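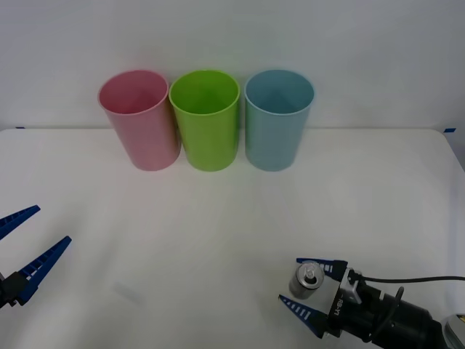
About Asent

Asent answers one question for a living: can a machine do this chore yet? Most of the time the answer is no. We write it down politely, send an invoice, and the client goes back to hiring people, who it must be said are very good at picking things up.

We are a small testing shop on the second floor of the old Guerra building, above a place that repairs sewing machines. Companies that are thinking of buying a robot come to us first, or, more often, come to us second, after the robot has been delivered and is standing in a hallway with its plastic still on. We set up the job they want done, run it until we are sick of looking at it, and tell them what we saw.

What we test

Chores, mainly. Clearing a table. Putting cups away. Sorting a bin of parts on a shop floor. Folding, about which we have feelings. If a bored teenager can do it while looking at a phone, it is probably on our list, and it is probably harder than the brochure says.

Our house test is called Flollent. A full run is 75 tries at the same job with the same objects, set out a little differently each time. We settled on that number after a long argument and a short budget. A machine that gets it right once has made a nice video. We would like to know what it does on try 60, when the cup has been put down a thumb's width to the left and the afternoon sun has come around.

The things we use are dull on purpose. Plastic cups, a drink can, a bare white table. People arrive expecting an obstacle course and seem a little let down.
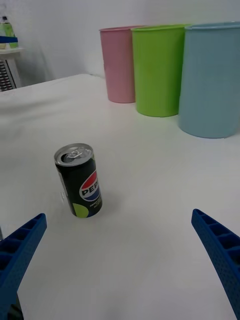
A can is a fair example of why dull is enough. You have never once thought about how you pick one up. A machine has to find it, decide where the sides are, get a finger on each one, and squeeze hard enough to lift and gently enough that you still want the drink. Then it has to do something about the cups without sending them across the table. Every one of those steps has its own way of going wrong, and we keep a list. The list is long.

So, can they do it yet?

Some of it, slowly. Moving one known object from one known spot to another is in decent shape. Shop-floor work tends to go better than kitchens, as a shop floor stays where you left it. Homes are the trouble. Homes have rugs, dim corners, and a drawer that only opens if you lift it a bit.

We don't do predictions. We made one in our first year and it is taped inside the supply closet as a warning.

How we work

There are 6 of us. We don't sell robots, we don't take a cut from anyone who does, and we don't let a maker's own staff stand near the table during a run. A basic Flollent report costs $3000 and takes 2 weeks, and it includes every failed try along with the good ones. Larger jobs get a quote. Our scoring software is called Aruveo. We wrote it ourselves and it looks like it.

If you have a chore in mind, send us a plain description of it and a picture of where it happens. Please don't tidy up first.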